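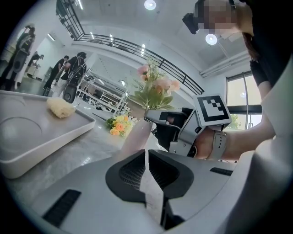
One reply to our December survey put it more bluntly than we would have: the Hellonska scheme had given people a bus they could ring for, and what they wanted was a bus that came. Several others said much the same in longer words, and the partners at Renaud have asked us to answer it properly in this report.

Skundach on-demand bus, progress report to Madaleo
15 Apr 2022

Where we are

The service now runs in the valley and in the villages above Hellonska. We have 463 registered users. I would ask Madaleo not to read much into that. Registering costs nothing and takes a minute, and we gave out a free day ticket to anyone who did it. Of those 463, only 113 have made a booking, and a fair share of them booked once and have not been back.

The grant agreement counts registrations as a measure of success. On that measure we are ahead of plan. I don't think it tells you much about whether anyone got to the surgery on time.

Survey

We posted forms to every registered household and had 101 back. People who bother to fill in a form tend to be either pleased or cross, so the results lean both ways. The main complaint was the booking line closing at four, before most working people get home. The second was the pick-up window, which the leaflet calls flexible and which users call waiting in the rain.

Renaud supplied the booking software and believes the window can be shortened by changing the settings. We were told this last summer as well. The settings were changed, and the drivers reported no difference. I would like to see it work for a month before we put it in another leaflet.

Vehicles

We have 2 minibuses. One was off the road for part of the winter with a faulty door ramp, and the hire cover had no ramp at all, so wheelchair users lost the service completely during that time. This was not in our last report and should have been.

Money

Spending is under budget, mostly on drivers' hours we could not fill. It would be wrong to call that a saving. Fuel is over, and will stay over.

What we ask for

Permission to move the unspent wages into a later booking line, open until seven. We would also like to drop the planned phone app. Few people on the survey asked for it, and the quote has gone up twice.

The next report will give journeys made and journeys refused, village by village. We have not kept a proper record of refusals until now, and the drivers have been given a sheet for it.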